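Tuvlow Play Food and Serving Set

Product code TVL 325
Supplied by Vunora
Page last revised 15 July 2023

General
The set is intended for play kitchens, nurseries and waiting rooms. It comprises moulded vegetables and fruit, a blue plate, a flat black tray and a rectangular woven basket for storage. Items may be ordered together or as single replacements.

Basket
Brown woven body, rolled rim, sides tapering to a narrower base. The shallow form keeps longer pieces within reach. Wipe with a dry cloth only. Do not soak.

Plate
Light blue, matt finish, low upturned rim. Diameter 300 mm. Hand wash in warm water with mild detergent.

Tray
Rectangular, black. Length 325 mm. Lies flat on any level surface and may be used as a place setting or carrying base.

Food pieces
The corn cob has raised kernels along its length and rounded ends. The carrot is supplied with its leaves attached. Surface clean only; not suitable for dishwashers or for contact with real food.

Packing and weight
Delivered in 2 cartons. Basket packed separately. The corn cob weighs around 80 g.

Spares
Quote the product code and the name of the part. Orders placed before May are supplied under the former Tukico label; dimensions are unchanged. Spares enquiries: Bok-nam Yeo, Vunora.

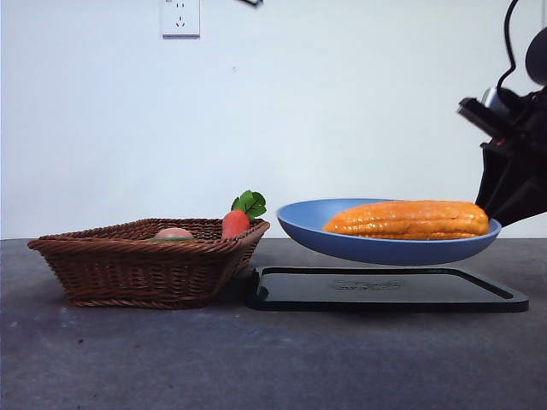

Corn cob on the blue plate, with black tray and woven basket.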